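**Bimanual demonstration** is a form of robot teaching in which a person supplies examples of a task for a machine with two arms, either by moving the arms directly or by operating them from a distance. The recorded motions are then used to train a control policy, or in simpler systems are replayed with corrections. The method is used mainly for small assembly, sorting and insertion work in which one gripper alone cannot both hold and reorient a part.

## Methods

### Hand guiding

In hand guiding, also called kinesthetic teaching, the operator grasps the arm and pushes it through the motion while the motors compensate for gravity. Joint encoders record the path. The operator feels contact forces through the structure of the arm, so the method suits tasks with a hard stop, such as pressing a plug into a socket.

Its main limit on a two-armed machine is that one person has to manage both arms. Each arm normally takes a full hand to steer, leaving none for the gripper controls, and foot pedals or wrist buttons are fitted to make up for this. The operator's hands and forearms also appear in the camera images. Policies trained on such images can come to depend on a cue that is missing when the robot works by itself. A common remedy is to replay the recorded path with the operator out of view and keep only the images from the replay.

### Remote control

In remote control, or teleoperation, the operator moves an input device and the robot follows. Input devices fall into two broad groups. Leader arms are lightweight copies of the working arms, joined to them joint by joint. Handheld controllers report only the position and orientation of the hand, and software works out the joint angles.

Leader arms give predictable elbow positions, which matters when two arms share a small workspace. Handheld controllers are cheaper and less tiring to hold but can drive an arm toward a joint limit without the operator noticing. Most setups of either type pass little or no force back to the hand, so the operator judges contact by eye.

## Small-part handling

Blade fuses of the automotive type are a convenient test part. They are inexpensive, color-coded by rating, and have two flat terminals that must line up with a pair of slots. A fuse lying flat on a surface usually has to be picked up, turned upright and often regripped before insertion. The regrip may be done against the table or by passing the part from one gripper to the other.

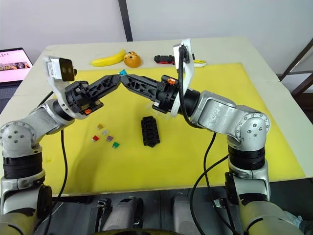

*Two arms with lattice-style fingers meeting at a cyan blade fuse above a fuse block; further fuses lie on the mat.*

A handover requires both grippers to be in contact with the part for a short period. If the receiving gripper closes off-center, the fuse rotates between the fingertips and its terminals no longer point in the assumed direction. Compliant fingers reduce the force produced by a small misalignment, at the cost of less certainty about where the part sits. Operators are generally told to pause before releasing, giving the recording a clear boundary between the two grasps.

Cameras mounted on the wrists are preferred for the final approach, as an overhead or head camera may have its view blocked by the grippers themselves. The cables of wrist cameras need enough slack for the full rotation of the joint.

## Recording practice

A single demonstration is called an episode. It usually contains joint positions, gripper openings and camera streams stored against a common clock. Start positions of the parts are varied between episodes so that the policy does not learn one fixed path.

The Gruvgate procedure, written by Edgars Žukauskas, divides fuse insertion into 2 segments, pickup with handover and then seating, and allows 90 seconds for an episode. Episodes that exceed the limit are discarded. A failed grasp is kept if the operator recovers within 2 further attempts, on the grounds that a policy shown only clean runs has no example of how to correct an error. The Cikbridge procedure takes the opposite position and removes every episode containing a drop.

## Limitations

Demonstrated data carries the habits of the person who produced it. Two operators may hand the same part over in opposite directions, and a policy trained on both can hesitate between them. The Adeleke convention fixes the giving arm in advance for this reason. The Gorkov convention leaves the choice to the operator but labels each episode with the arm used.

Depth errors are also frequent in remote work. Without force feedback, an operator may press a terminal against the rim of a slot for some time before correcting, and the recording then includes the excess pressing as part of the demonstrated motion.

## See also

- Gravity compensation
- Imitation learning
- Peg-in-hole assembly
- Teleoperation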